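**Walk-through checklist, second floor, Cavlow building, Ostley**
Date: 11/10/2018
Inspector: Min-kyu Ki

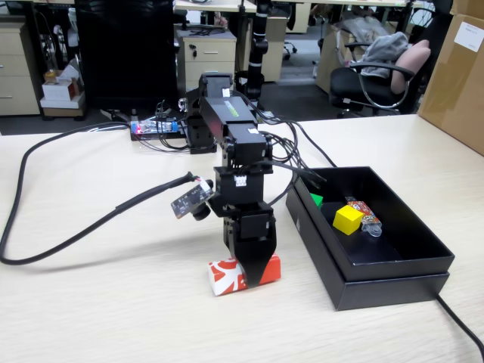 *Desk with wood-grain top, small red-orange and white package on it.*

**Exits and aisles**

- [x] Exit signs lit - both stairwells.
- [x] Stair doors close and latch on their own.
- [ ] Aisles clear to 40 inches. Comment: coat rack by the copy room sticks out. Move it to the alcove.
- [x] Evacuation map posted. Still shows the old kitchen layout, reprint when convenient.

**Fire equipment**

- [x] Extinguishers hung and tagged. October initials present on all tags.
- [ ] Nothing stored under sprinkler heads. Comment: binders in room 14 are stacked nearly to the ceiling. Yeom office told, will clear the top shelf.
- [x] Pull stations not blocked.

**Electrical**

- [x] Panel door shut, front clear.
- [ ] No power strips plugged into other power strips. Comment: one pair in room 8, under the window. Facilities to add an outlet.
- [x] Space heaters - none found.

**Kitchen and restrooms**

- [x] Outlet by sink trips and resets.
- [ ] Floor dry. Comment: slow drip at the dishwasher hose. Cevar called, ticket open. Mat put down for now.
- [x] First aid kit stocked. Burn cream expires soon, reorder.

**Lighting**

- [x] Emergency lights stay on for test.
- [ ] Hall lights. Comment: tube out near room 15.

Open items go to the building office. Recheck the coat rack and room 8 first - both were on the last list too.

Signed: M. Ki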